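Gamitz, who make door hinges and have done so without fuss for decades, asked us in March to "refresh the brand". A thread, mostly for my own recovery.

1/ The brief was one page. It said they wanted to look modern and trustworthy, and that the colour blue must stay. There are, I learned, 3 blues in use. The vans are one, the catalogue is another, and the website is something a printer suggested in a hurry.

2/ First workshop: bring words that describe the company. We got 61. "Hinges" came fourth. 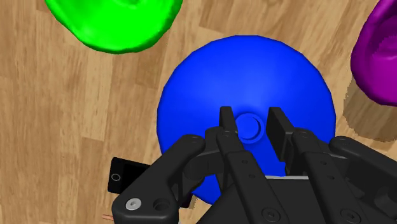
Replying: We had the same at Kornex, except ours was green and the finance director had picked it to match his boat. Did you get them down to a single blue in the end?

3/ We did, and it took until November. The van blue won, on the grounds that repainting vans costs money and reprinting a catalogue is somebody else's budget.

4/ Then the name. An earlier agency had told them to become Vurken, and there were 500 Vurken mugs in a cupboard to prove it. We recommended staying as Gamitz. This was the most popular thing we said all year, and we charged for it.

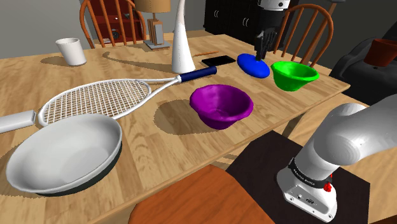 5/ The logo went through 228 versions, if you include the ones where the G moved slightly to the left - and the invoice does include them. They signed off version 9.

6/ Their big rival, Godoy, launched a new look the same Monday as us. Also blue. Also "modern and trustworthy". Gamitz rang to ask if we'd seen it. We said we had. There was a bit of a silence on both ends.

7/ Anyway, the new catalogue is out, the order forms finally fit on one side of A4, and the sales team say customers mention the forms a lot. The mugs are still available if anyone wants one.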